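Notebook, 24/07/2019 – Dell tower, processor seat

Took the side panel off and laid the tower down on the bench. Power supply stays in for this job, it does not block the socket.

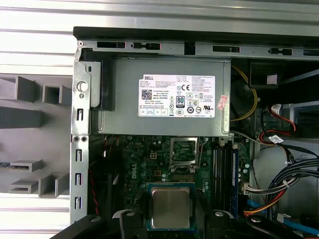

Socket and load plate

The plate must stand fully open before the chip comes near. With the plate half open last week I touched the contacts with the corner of the chip, and I do not want to repeat this. Hold the chip only by its edges, flat, and lower it straight. No sliding. If it does not sit by its own weight, lift it and look again at the notches.

Paste

The Yook paste from the drawer is still good, but the tube has become stiff. I warm it in the hand for 2 minutes. One small drop in the middle is enough. Old paste goes off with alcohol and the Rikine wipes, not with the paper towels, they leave fibers.

Still to do

– Order 14 more wipes packs from Temow, the shelf is nearly finished.
– Write the serial number from the case into the Rorkmont list.
– Check if the cooler screws are all the same length. In the last tower one was longer and I lost much time with it.
– Memory test after the first start, 6 passes, then close the case.

Question for the others: do we keep the old fans or throw them away? The box under the bench is full.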